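Print this page | E-mail this chapter | 7 shares

Chapter 2
Contracts, Registration and Player Movement in Professional Rugby

A professional rugby club employs its players. This is easy to forget when a transfer is discussed on the sports pages, where players seem to be bought and sold like goods. In law the player is an employee on a fixed-term contract, and most of what happens when he or she changes clubs follows from that. This chapter deals with the contract itself, the registration that goes with it, and the ways in which both come to an end.

Students who have read Chapter 1 will know how leagues are organized and how clubs earn their income. That material is assumed here. The salary cap is mentioned only where it affects the terms of a contract, and it is treated in full later in the book.

2.1 The fixed-term contract

Most senior players sign for two or three seasons. A shorter deal is common for a player near the end of a career, or for one brought in as cover during an injury crisis. Longer deals exist but carry risk for the club, which may be left paying a player who has lost form.

The contract sets out the basic salary, the bonuses, the length of the term, and the duties on each side. The player agrees to train, to play when selected, to attend medical checks, and to appear at a set number of sponsor events. The club agrees to pay, to provide medical care, and to keep the player registered with the league. Rules on outside work are usually found in a separate schedule. So are the rules on image rights, which are often the last part to be settled.

Bonus terms vary a great deal. Some clubs pay by appearance, others by league position at the end of the season. A payment for a start is normally higher than one for coming off the bench, and the contract should say what happens when a player is named in the squad but does not take the field. Poor drafting on this point is a regular cause of small disputes.

2.2 Registration

A signed contract does not by itself allow a player to take part in a match. The club must also register the player with the league. Registration is an administrative act, and it ties the player to one club for the purposes of competition. A player may therefore be employed by a club and still be unable to play for it, for example when papers from a foreign union have not arrived.

Many leagues close their registration lists before the final rounds. Clubs that lose two props to injury after the closing date have to manage with the squad they have, unless the rules make an exception for front-row players.

2.3 Case study: Bernholm and Stimari

The following case is used throughout the chapter. Bernholm, a top-division club, had a center under contract until the end of the season. In May of the previous year the player's agents, the Kalogeropoulos agency, opened talks with Stimari, a club in the same division. Under the league rules then in force, a player could speak to other clubs only in the last part of the contract. Bernholm complained that the talks had started too early.

Stimari replied that it had made no offer and had only asked whether the player would be interested. The league panel did not accept the distinction. It held that a question about interest, put to an agent with authority to act, was an approach. Stimari was fined, but the move was allowed to go ahead once the contract had run out. Bernholm received no fee.

The panel's reasoning is discussed in section 2.6. For now, note that the breach lay in the timing of the contact. The player was free to leave at the end of the term, and the finding did not change that. 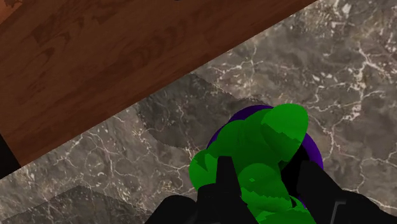
2.4 Loans and early release

A loan moves the registration for a limited period while the employment contract stays in place. The lending club remains the employer. The written agreement should state which club pays the salary, which club insures the player, and whether the player may be recalled. Bernholm lent a young lock to Orar, a second-division club, on terms allowing recall after up to 20 days. The agreement was silent on injury costs, and the two clubs later divided them after some argument.

Early release requires the consent of both club and player. A new club may offer a fee to obtain that consent from the old one. The payment is loosely called a transfer fee, though in rugby union it is better understood as compensation for ending the contract before its date.

Key terms: approach; compensation; fixed term; loan; recall; registration; schedule

Page last revised 09/12/2019
Print this page | E-mail this chapter | 2 comments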